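Teaching by Hand or by Joystick: Does It Matter Which?
Project report, Group 2
Skye Forsyth, Elikem Frimpong, Euan Rutherford
Supervisor: Agnes Skinner
23 July 2019

Background

The claim we set out to check is a common one: that a person holding a gripper tool and doing the task directly gives better demonstrations than a person steering an arm from a chair. Most of what we read in April took this as given. We found very little that tested it on the same task with the same people.

Method

Each of us recorded pick-and-place demonstrations two ways. For the first, we held the Pledon gripper, which carries its own camera, and moved it over the table by hand. For the second, we drove the Clotberg arm with a joystick and watched the screen. We recorded 930 demonstrations in total and threw out 37 of them, mostly for dropped tracking. Torquil Nisbet checked the labels.

Every handheld recording begins with the fingers wide open over bare tabletop, so the policy gets the same starting view each time. At least that is the idea. The wood grain and the glare from the overhead light take up a lot of that view, and we suspect the policy learned something about both.

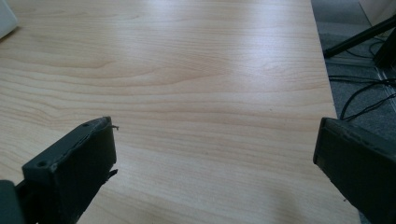 Results

Handheld recording was much faster. We don't dispute that part. But the policy trained on the handheld set did worse when we moved the table, and the joystick set hardly changed. Euan thinks this is a lighting problem. Skye thinks we moved our wrists in ways the arm can't copy – the software accepts those motions and then fails on them later. We did not run the test that would settle it.

Limits

All three operators had practiced with the gripper before the first session, and only Elikem had used the joystick, so the speed comparison is unfair to the arm. We planned for 1,000 demonstrations and fell short. The finger pads were never measured for wear. A reader should treat the speed result as solid for our group and the rest as a reason to run the study again with new operators.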